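Demonstration gathering (robotics)
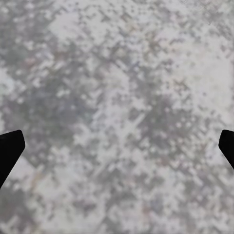 Demonstration gathering is the practice of recording a robot doing a task, many times over, so that a learning system can copy it. Each recording is called an episode. In simulation the robot, the room and the laws of physics are all supplied by software, which saves on broken cups and moves the trouble elsewhere. The view between the fingers is a common input, and it can be an austere one: two black fingertips, a wide gap, and speckled gray-and-white surface in every direction. The learner is expected to take an interest.

Sources of episodes

Episodes come either from a person steering the arm or from a script. The Multik set, gathered at Sinevmont, used both and kept 555 of its 628 episodes. The remainder were dropped under a rule against "aimless motion," a phrase the Multik handbook defines in 12 paragraphs -- none of which agree with the one before. Scripted episodes are tidy and tend to resemble one another. Steered ones include hesitation, overshoot and, in long sessions, signs of lunch.

Surface textures

Simulated surfaces are often given a stone-like pattern, which may look soft and blocky at close range. Supporters of the Motaung method change the pattern between episodes, so that the learner does not mistake a particular set of flecks for the task. The Grastham method leaves it alone and changes the lighting. The 2 camps have compared results every March, and each has so far found in favor of itself.

See also: Teleoperation; Imitation learning; Domain randomization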